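Planance Self Storage — Frequently asked questions

Which sites do you run?

We have 2 sites, Koston and Merrick. Bundholm closed last November and everything held there was moved to Merrick. If your paperwork still says Bundholm, your unit number has changed but your rent and notice period have not.

How many units are there?

Koston has 141 units, all on the ground floor. Merrick is larger, with 1226 units over three floors and a goods lift at each end of the building.

What size do I need?

A small unit takes the contents of a box room. A medium one takes a one-bedroom flat if you take the bed apart. For a family house, ask for a large unit or two mediums side by side. You can change size at any time and we only charge the difference from the day you move across.

When can I get in?

Your gate code works from 6 am to 10 pm. The office opens at 9 am. Anyone still inside at 10 pm will hear a call over the speakers and should make their way out.

Is there power in the units?

No. There are sockets in the corridors for short jobs such as charging a drill or running a vacuum cleaner. Please do not leave anything plugged in when you go home.
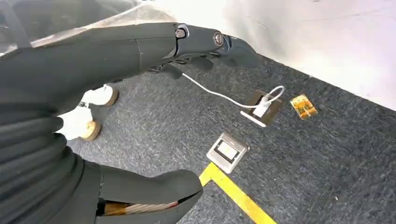
One Koston customer wrote to ask whether she could run a small dehumidifier from the corridor overnight, as her last storage firm had let her do it. The answer is no, at either site. Moisture traps that need no power are fine, and the office sells them.

What can't I store?

Food, plants, animals, gas bottles, petrol, paint thinner and fireworks. Mowers and motorbikes are allowed once the tank has been drained. Tyres are allowed at Merrick only.

Do I need insurance?

Yes. You can use your own policy if it covers goods in storage — bring a copy when you sign — or take ours. Ours does not cover cash, jewellery or damage by moths.

Can someone else collect my things?

Yes, if you have added them to your account. They will need photo ID. We cannot add a person over the phone.

What happens if I pay late?

We send a reminder after five days. After 14 days your gate code stops working until the balance is paid. Call us before then if you are having trouble, as we can often spread the amount over two months.

How do I leave?

Give us 14 days' notice by email or at the desk. Empty the unit, sweep it and take your padlock off. The deposit goes back to the card you paid with. If the padlock is still on, we count the unit as in use and the rent carries on.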